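FAQ - the stuff you keep asking about me and Sekar

Updated Tue 10 September

I get the same emails over and over so am putting it all in one place. Typing this on my lunch break, sorry for typos.

How did you two meet?
On the Bridari ferry. I had the wrong ticket, he had the right one and a bag of oranges. We talked the whole way over. Long version is in the August posts.

Is Sekar his real name?
Yes. Sekar Gunawan. He knows I write about him. He reads it before you do, mostly to fix my spelling, wich he did not get to do today.

Was it love at first sight?
No. I thought he was bossy. He thought I was married.

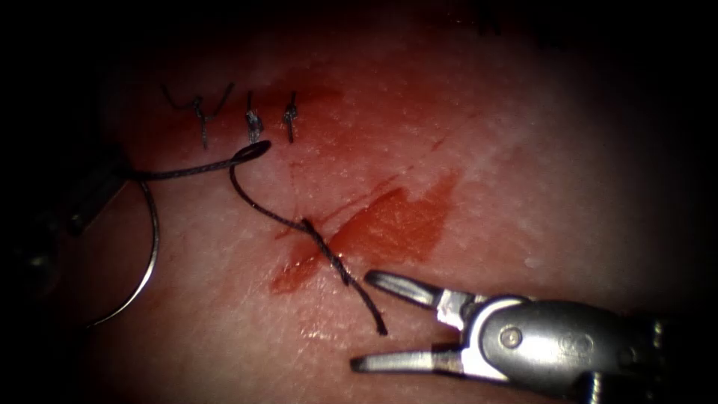 Why did he think you were married?
My grandmother's ring, wrong hand. I wore it on that side for years and never gave it a thought. He waited 11 weeks to ask me. Eleven!!

How long were you long distance?
Two years. Me in Herari, him in Skemau. Phone calls every night, bad line, lots of "what? say again?" Would not do it over but glad we did it.

Who is Lertchai and why does he keep coming up?
Lertchai Noiphan. My cousin's husband. He lent us his spare room in Rattanakul when Sekar finally moved, four months, no rent. Also he married us, sort of. He did the talking part, the paperwork was done at the office the day before.

How many people at the wedding?
Small. Parents, the cousins, my old boss. My mother is still mad about the guest list so please don't bring it up in the comments, she reads them.

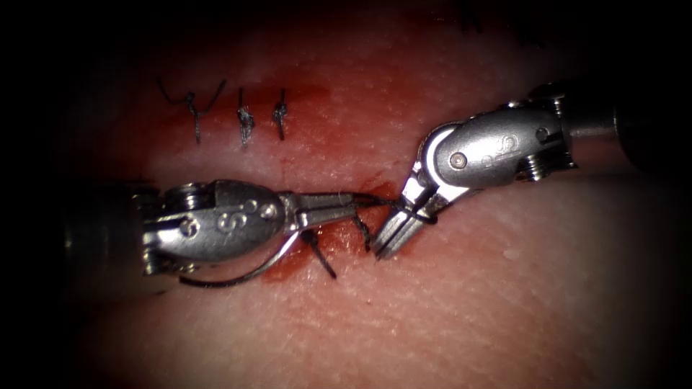
Three finished sutures along the incision, one instrument in from each side.

Did your families get along?
His mom and mine, right away. The dads took longer. Now they fish together and we cant get either one on the phone.

Do you have kids?
Not yet. Please stop asking this one.

Can I share our story on your blog?
Yes! Love these. Keep it under 4000 words, send it through the contact page, tell me if you want your names changed. I'm slow to answer but I read all of them.

Will you ever post the ferry picture?
Sekar says no. Still working on him.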